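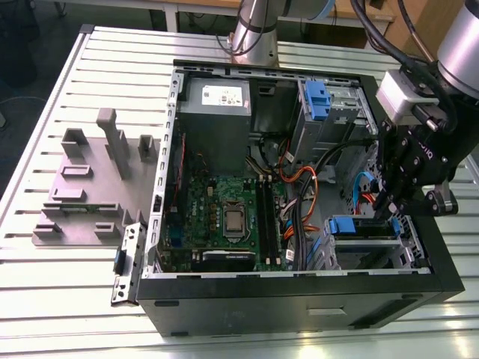 A Dell desktop tower opened for work, with its side panel off and the motherboard and drive bays exposed.

Tenel says its repaired office desktops are "as good as new." Buyers may want to read the second page of the offer before they agree.

The company, which takes in used desktop towers from offices and schools in Irnitz, announced this month that it will sell 2,000 of them by the end of December under the name Pikarero. Each one is supposed to be opened, cleaned, tested and given a fresh hard drive before it goes back out the door. The price has not been set, though Tenel promises it will be "well under" that of a new machine. It did not say which new machine it had in mind.

Old desktops are a sensible thing to fix. With the side panel off, most of what fails can be reached by hand: memory, power supply, the drives in their bays. A school with a closet full of dead towers could probably get several of them running again in an afternoon by swapping parts between them, and plenty of schools already do. The question is what Tenel adds to that, and how much of it can be checked by the people paying.

The warranty is the first problem. The announcement talks about full coverage. The terms on the company's website cover the hard drive and the memory for 11 months and leave out the motherboard and the power supply. Those are the two parts a school office would least like to replace on its own. Asked about the gap, Tenel said the terms were "under review" and that customers would be treated fairly. It would not say whether towers sold before the review ends would get the better deal.

Then there is the testing. Tenel says every tower is run overnight under load before it is packed. It also says the shop can finish 500 units a month. The company would not say how many benches it has, or how many towers can be plugged in at once, and without those numbers the claim is hard to judge. A trial batch of 957 towers went out in the spring, mostly to offices in Chaiyaporn. Tenel calls the trial a success. It has not published a return rate, and it turned down a request for one, saying the figure was of interest only to competitors.

It would be of interest to buyers too. A return rate is the one number that would show whether the overnight test catches anything.

Software is another loose end. The offer says the towers come "ready to use," which could mean a licensed operating system or a blank drive and a page of instructions. The website lists both as options, with no prices beside either. Many older office machines can't run the newest systems anyway, and the announcement says nothing about how old a tower can be before it is sent for scrap.

The Irnitz school district, named in the announcement as a partner, has handed over old equipment but has not placed an order. A spokesperson for the district said it would look at prices when there were prices to look at.

Tenel plans to open orders to small offices first, then to households. Revised warranty terms are due on its website before the first Pikarero towers ship.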